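Cámara de perfusión Wesberg para cultivo de neuronas

Llevo ya dos cursos peleándome con neuronas simpáticas en cultivo, así que cuando en Prurano me pidieron que escribiera yo la ficha de esta cámara dije que sí enseguida (¡por fin una que puedo contar desde la poyata!).

La Wesberg es una cámara cerrada de dos compartimentos. En uno van los cuerpos celulares y en el otro crecen los axones, de modo que puedes poner el factor de crecimiento solo en el lado distal y ver qué pasa. Yo la uso con cubreobjetos recubiertos de colágeno y la verdad es que sella muy bien, siempre que no te pases con la grasa de silicona. A mí me pasó las primeras veces, claro.

Viene en caja de 12 unidades, con 5 juntas de repuesto y la llave de apriete. El cuerpo aguanta el autoclave a 122 °C; las juntas no, esas mejor en etanol y a secar en la campana. Encaja sin adaptador en la platina Rurach, y para la Sinaga hay que pedir el marco aparte (referencia 1504, que siempre se nos olvida).

¿Pegas? El tapón lateral es pequeñísimo y con guantes cuesta cogerlo. Ah, y las instrucciones solo vienen en inglés, aunque estoy traduciéndolas a ratos y espero tenerlas en julio.

Si vas a hacer imagen en vivo, monta la cámara la tarde anterior y déjala en el incubador con medio. Las burbujas salen solas y por la mañana enfocas a la primera.

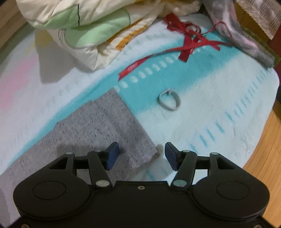 Para pedidos de una sola caja escríbenos antes del viernes y sale con el reparto de la semana siguiente.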